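Deirdre Hegarty had the boat six lengths off the line at the two-minute signal, which was early for her. The wind on Rukevby Sound had been dropping since lunch. Stepan Nazarenko sat on the rail with the tide sheet folded in his glove.

"Current's still going out," he said. "Stay up by the committee end."

She stayed up. The other 11 boats bunched near the pin, where the shore lifted the breeze a little, and at the gun they went off on port in a pack. Cosgrove crossed the line alone.
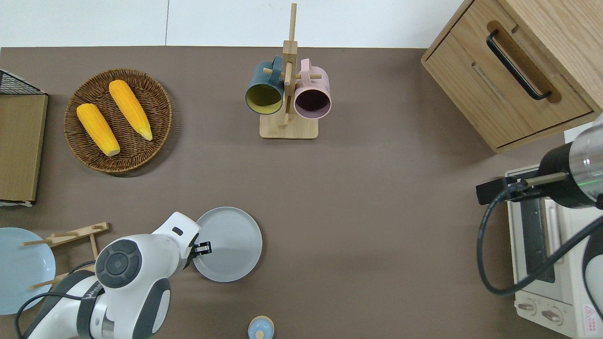 Eglė said the whole fleet couldn't be wrong. She said it from the foredeck without turning around, and then she said it again when the first of the pack got a puff and heeled.

Deirdre kept the bow where it was. She had sailed this course in June and gone left with everyone, and had finished ninth. The telltales streamed, hung, and streamed again. Stepan moved his weight in about a foot. Out past the channel marker the water had a darker look to it, and she let the boat go a little lower to find speed.

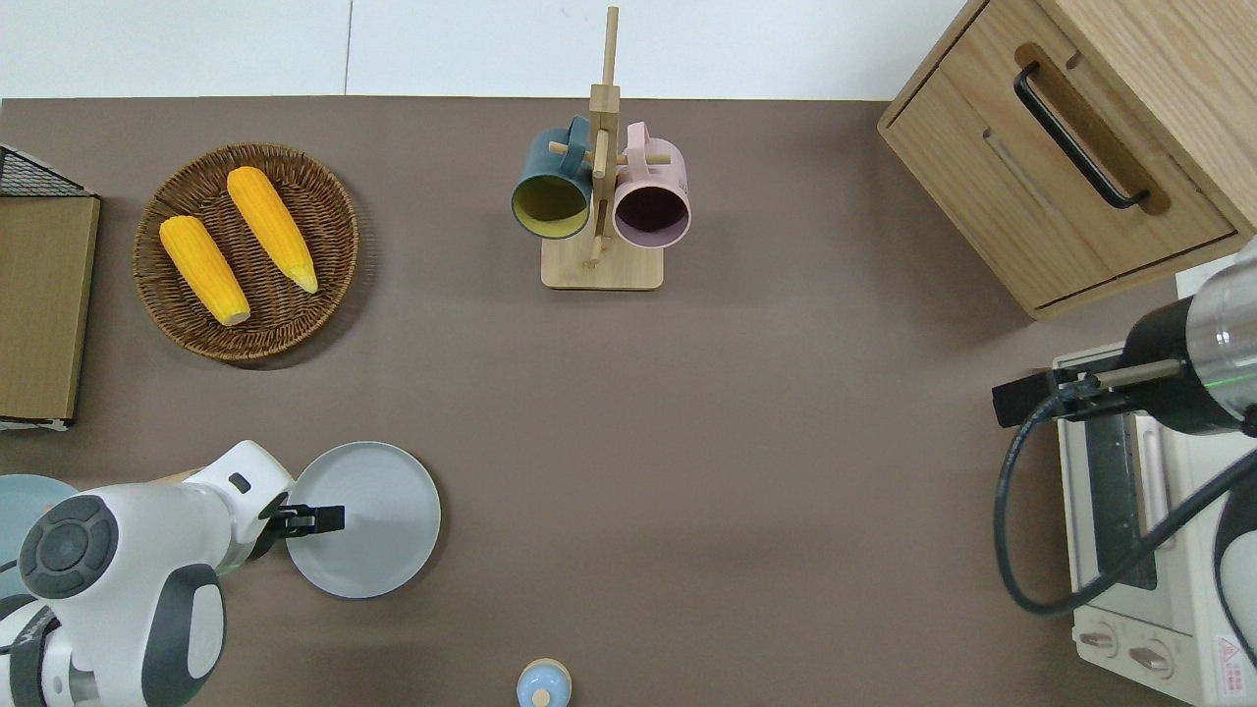 The dark water reached them slowly. The jib filled first. Eglė eased it an inch and came back to sit on the rail beside Stepan.

"Tack on the header," Deirdre said. "Wait for it."

They waited. To the left, the pack had gone upright, booms swinging. The header came, and she put the tiller down. On the new tack they could lay the mark, or nearly.

"Vistolholm's coming out of the bunch," Stepan said. "Just her."

"Ahead of us?"

He looked for a while. "Ask me at the mark," he said, and hiked out.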